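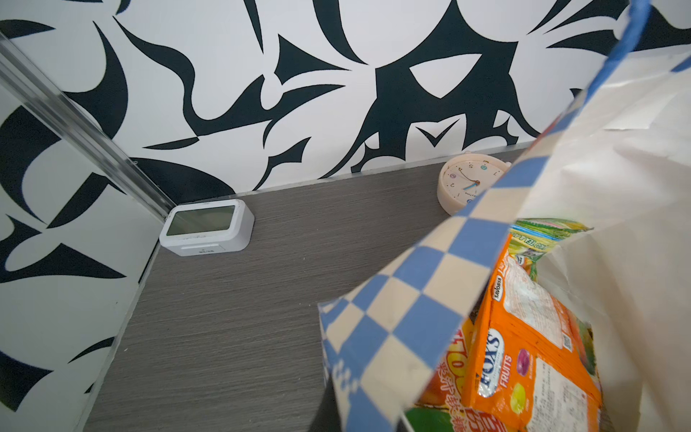
Ticket 600: Furkirix label printer skipping lines
Print | E-mail

Hello again, and thank you for being so patient with us! The Komis driver went on fine Friday, but every 14th label still comes out blank.
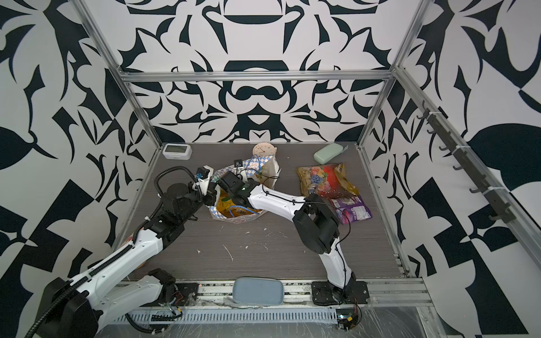 Crumbs on the gray tabletop.

I cleaned the roller and ran 20 more, with the same result, bless it.
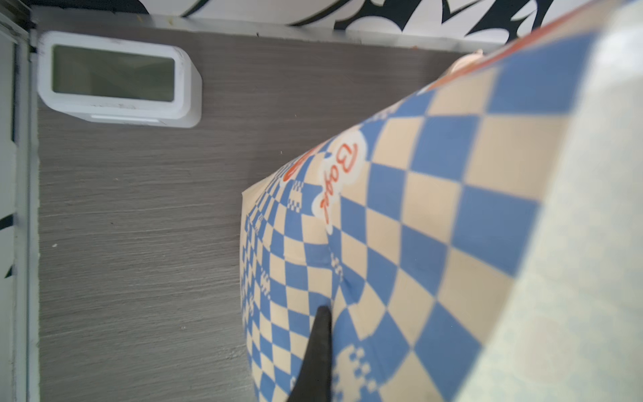

Then I set the gap sensor to 6, as Didthorpe support kindly suggested, and the blanks stopped 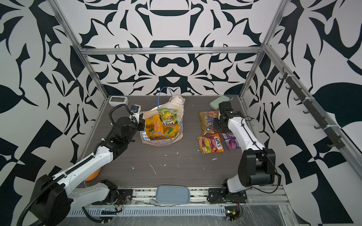 until I switched paper rolls. Could the Lawal rolls be cut a touch short?

Print | E-mail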